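Graller Starter Cell: what we got for our lab money
Student project report, Intro to Automation
Written by Fatima Sibiya, with test runs by Ehsan Sharifi

So our project was to pick an automation kit that our department could buy for the first-year lab, use it for a whole term, and say if it was any good. We picked the Graller Starter Cell. It comes with a small arm, a gripper, a wrist camera, a control box and a license for Grusturon, the software you teach it with. I'm writing this up the way I'd tell a friend who was thinking about buying one, and our instructor said that was fine as long as the numbers were right.

The numbers, then. The bundle we ordered was $1,776 with the school discount. You can get it cheaper without the wrist camera, but I really wouldn't. Shipping took 19 days, and the box showed up in August, before either of us was back on campus, so it sat in the mail room until we found it.

Setting it up

The quick start guide says you'll be moving the arm within an hour. We took most of an afternoon! Some of that was on us (Ehsan bolted the base plate on backwards and we had to undo everything) but some of it was the guide, which skips from step 6 to step 8. We emailed support about the missing step and they sent a new PDF the next morning, which was nice. The new PDF has a step 7. It's about tightening the cable clamp, and if you don't do it the arm stops with a cable fault every time the wrist turns past a certain point. We'd been getting that fault all evening and blaming the software.

Grusturon itself was easier than I expected. You drag the arm to where you want it, press a button, and it saves the pose. Then you string the poses together in a list. There's a block view too, with loops and ifs, and that's where we ended up doing nearly everything. My one big complaint is that undo only goes back 2 steps. I lost a whole routine that way and had to teach it again from scratch.

The job we gave it

We wanted a task a first-year could understand in one glance, so we went with sorting blocks into a wooden box with compartments. Pick a block off the table, work out which compartment it goes in, put it there, go back for the next one. Sounds like nothing, right? It took us weeks.

Picking was fine almost from the start. Placing was the hard part. The compartments aren't very wide and the gripper body is pretty chunky, so you have to think about the whole gripper and not only the fingers. Our first few programs drove straight down and bumped the divider, which made the arm go into its safe stop (it does this gently, I'll give it that). We fixed it with an extra pose high over the box and a slower last stretch. Ehsan also worked out that if you come in at a slight angle you get more room on one side, and that helped more than anything else we tried.

We also had trouble with long blocks. If one was picked up near its end it would swing a bit, and then it went in crooked. Crooked counted as a pass in our scoring as long as the block was in the right compartment, and I know that's generous, but a first-year lab isn't a factory.

For the final test we ran 106 picks over two evenings, with the same program and the same gripper settings the whole time. The full log is in the appendix. Most of the failures came when the light changed, and that brings me to the camera.

The wrist camera

I love this camera and it also drove me crazy. It rides along with the gripper, so you get a close-up of whatever the arm is working on, and for checking clearance over the divider it was the best tool we had. We'd pause the program, look at the view, nudge the pose and go again. But the gripper takes up a lot of the picture, and anything bright off to one side washes out. There's an exposure setting buried in the second menu that I wish we'd found sooner. 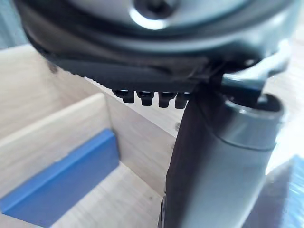
Figure 1. Wrist camera view over the sorting box, with a blue block in the lower left compartment.

We ended up pulling the blinds for every run. If your lab has big windows, plan for that.

What about the other one?

We did look at the Safavi kit, since the lab down the hall at Dandutgate has one and they let us play with it for a morning. The arm felt sturdier and the manual was way better. The software was a lot more typing though, and I don't think I'd hand it to someone in their first month. For a second-year class I might pick it over the Graller - I went back and forth on that and Ehsan still disagrees with me.

Would we buy it again?

Yes, for first-years, with the camera, and with the corrected PDF printed out and taped inside the lid of the case. I'd also ask Graller for a slimmer gripper, or at least slimmer fingers as an add-on. Their support person told us up to three finger sets can be saved in Grusturon, so the software is ready for it even if the store only lists one.

If we had another term I'd want to try it with two sizes of block mixed together. Ehsan wants to redo the approach path so it picks its own angle. We've left the cell set up in the lab with our last program loaded, and the login is on the inside cover of the logbook.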